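Home Robotics Workshop, Plustau
Unit 7 handout: Teaching soft-furnishing tasks to the Grovusska arm pair

Bring this to the November session along with your build log. We finally get to the fun part! Frames, wiring and power are behind us, and from now on the arms have to deal with things that squash, sag and slide.

Where you should be by now

Both arms bolted to the rolling base, shoulder joints homed, emergency stop within reach of whoever is closest. If you built from the Drevidthorpe plans, check that you used the longer base plate, as the short one tips when both arms reach forward together. Joint offsets go in the settings file under the left and right headings (last term two groups swapped them and spent an evening chasing a fault that was just a typo).

The Ragnarsson controller wants its firmware loaded before the arms are plugged in. Do it the other way round and it will sulk until you cycle the power.

Why cushions?

A block has a shape and keeps it. A cushion has a shape until you touch it, and then it has another one, and I think that is wonderful. Push a sofa back in the middle and the corners come toward you. Push at one corner and the whole thing turns. Your planner has to expect this, and the quickest way to get a feel for it is to do the job by hand first, slowly, paying attention to where your palms go.

Two-handed contact

For a wide, soft panel, start with flat hands set apart, fingers spread. A flat palm shares the load over a large patch of fabric, so the foam gives a little everywhere and the panel moves as one piece. A fingertip just digs a hole. We are going to copy this with the padded paddles from Unit 5, one per arm, so leave the pinch grippers in the box.

Look at the forearms too. They come in low from either side and angle toward each other, and each elbow needs its own room to work. Your arms have the same problem with stiffer elbows – plan both paths together or they will meet in the middle.

Throw pillows are the other headache. Leather ones have a bit of sheen that can throw off a depth sensor, and they like to sit exactly where you want to put a paddle. Decide early whether your routine clears them first or works over the top of them.

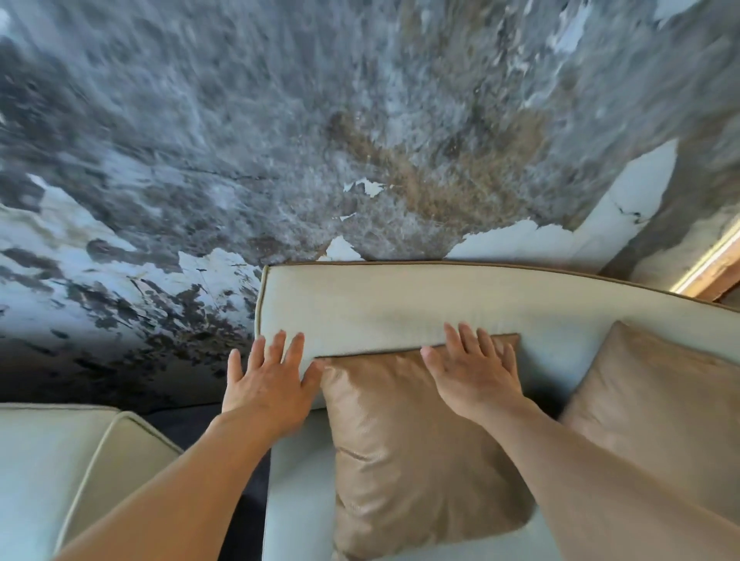

Bench exercise

1. Pad both paddles and set the force limit to 2 newtons for the first contact. Raise it only when both sides report touch.

2. Bring the paddles up to the cushion face together. Log the force on each side at 300 samples per second.

3. Press, hold, release. Plot the two curves on the same axes. They should rise together; a gap at the start means one arm arrived early, so go back to your offsets.

4. Repeat with a throw pillow leaning on the cushion and compare. Nearly every group sees a bump in the curve here, and working out which paddle caused it is a lovely little puzzle.

Write-up

One page plus the plots. Include your settings file, the mistakes as well as the good runs, and a sketch of where the paddles touched. Messy sketches welcome!

Next unit: sliding contact, and what happens when piping snags on a paddle edge.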